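Wedding fair returns to Pelon Hall

The spring wedding fair is back in April, with 17 florists, bakers and dress shops signed up so far. Kerttu Rautiainen of Boström will run the alterations table again and take questions on hems, linings and fitting schedules.

Couples who want a tasting seat with Javano should book early, as only seven are left. 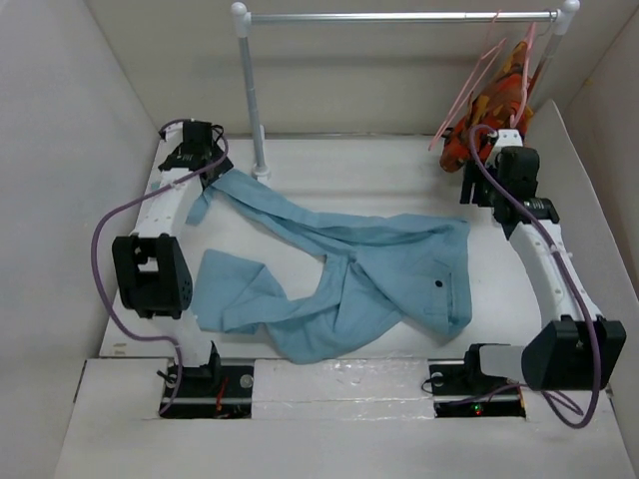
Tickets are at the front desk. Parking is free behind the hall.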